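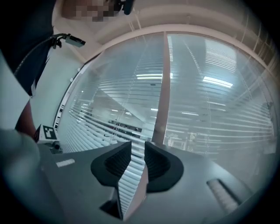
The fingertip pads of a hand-held gripper, with the glass wall of the test area behind them.

Sendside has completed a comparison of fingertip pads for the hand-held grippers used in its manipulation program. The work was led by Roxana Lazăr, head of hardware evaluation, and was carried out over 14 working days in March. In an interview at the company's offices, Lazăr described how the pads were assessed and which of them will remain in use.

Two designs were compared. The first, known internally as Rekell, is a curved shell with a ribbed inner face. The second, Sedier, is a flat pad with a smooth surface, and it had been the standard fitting since the program began.

"The flat pad was never a poor choice," Lazăr said. "It was easy to replace and it held boxes and cartons very well. Our difficulty was with round objects, and with anything that had to be turned after it was picked up."

Each pad was tested on a set of 20 household objects, among them jars, a hairbrush, a folded cloth and several kinds of bottle caps. Every operator completed 10 attempts per object with each design. An attempt was recorded as successful if the object was lifted, moved to a marked position and released without a second grip.

According to Lazăr, the curved pad performed better on cylinders and on small handles. The flat pad kept its advantage on thin items, particularly cards and envelopes, which tended to slide along the ribs of the curved design.

"We did not find one pad that was right for everything, and I would be cautious about any report that claimed to," she said. "The operators also disagreed with one another, and we kept their comments in the record."

Somkiat Suksawat, one of the operators, said that the curved pads required a change of habit. "With the flat ones I could approach an object from almost any direction," he said. "With the curved ones I had to think about where the middle of the pad was. After the second day I stopped noticing it – except with the envelopes."

The evaluation also considered how well the position of the gripper could be tracked. Lucian Radu, who maintains the tracking software, said that glass walls and ceiling lights had been a concern from the start. Reflections can resemble fixed features of a room, he explained, and the software may follow them for a short time before correcting itself.

"We asked for some of the sessions to be held next to glass for that reason," Radu said. "A plain wall would have given us cleaner numbers and told us less about the places where people work."

Blinds were kept closed for those sessions. Radu said that the slats presented a separate problem, as repeated horizontal lines are difficult to tell apart, and that 2 recordings were set aside after the estimated path drifted. Both were repeated on the following day.

The curved pad has now been adopted as the standard fitting, and the flat pad will be kept for paper and card tasks. Lazăr said that a version with shallower ribs has been ordered and that Irina Oprea will oversee its testing when the parts arrive.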